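Borndale workshop puts cable-hanging arm on show, and asks people to keep their hopes modest

The Borndale shared workshop will open its doors in June to show a home-built project that tries to get a robot arm to hang cables on a rack. Its builder, Dezső Nyitrai, would like it known in advance that he can do the same job faster by hand.

The project, called Elico, has taken up 259 evenings so far. It began after Nyitrai read one too many claims that household robots were nearly ready. He wanted to find out what a member with a day job and a budget of £2000 could manage.

"Not much, is my answer at the moment," said Nyitrai. "A cable is a horrible thing to pick up. It bends where you don't want it to, and every demo I've watched online seems to stop just before the hard bit."

Most of the work is now done in simulation, where a dropped cable costs nothing. The test set-up is kept plain: a rack with five pegs on a dark mat, one thin blue cable and the arm.

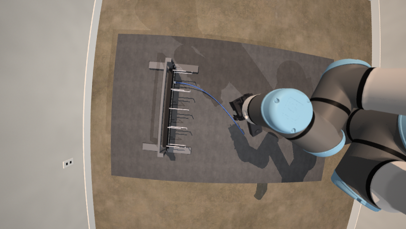
WORKSHOP NEWS / BUILDS

Nyitrai is wary of reading much into results from a computer model. In his latest batch of 50 simulated attempts, the cable ended up over the chosen peg 9 times. He has not tried to dress that up as a percentage, and the workshop has agreed not to call the project "smart", "intelligent" or a "breakthrough" in any of its publicity.

"Simulated cable is better behaved than the stuff in my drawer," he said. "If it can't manage that one, I'm not going to tell anybody it will tidy their garage."

The open evening starts at 7pm. Visitors can watch the simulation run, look through the build notes and argue with the builder. Members of the Fodor repair group will also be there with a bench of half-mended radios. Entry is free and there is nothing to buy.

Elico has no launch date, no price and no waiting list.

ENDS

Notes for editors

Nyitrai is available for interview after 6pm through the Borndale workshop desk. The build notes may be quoted freely, provided the failed runs are quoted too.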